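Ropa doblada en el dormitorio — galería

En verano doblamos la ropa encima de la cama, sobre la esterilla de piezas pequeñas.

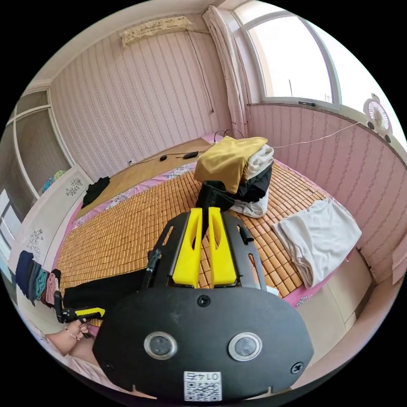 Lectura: 2 min

La prenda mostaza quedó arriba del montón, con la toalla blanca a su lado. En el armario blanco hay otro montón, en azul marino y rosa.

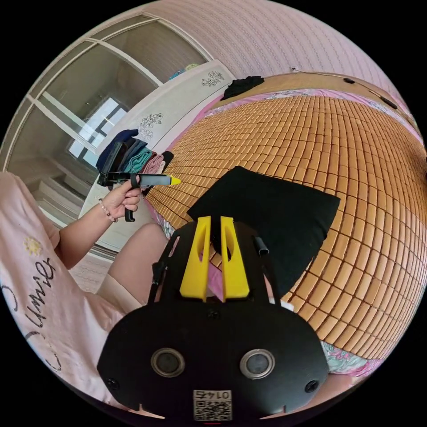
Gronow comenta que ella guarda primero las toallas y deja la cama para el final.

El cojín negro va sobre la esterilla, y la sábana de flores asoma por el borde.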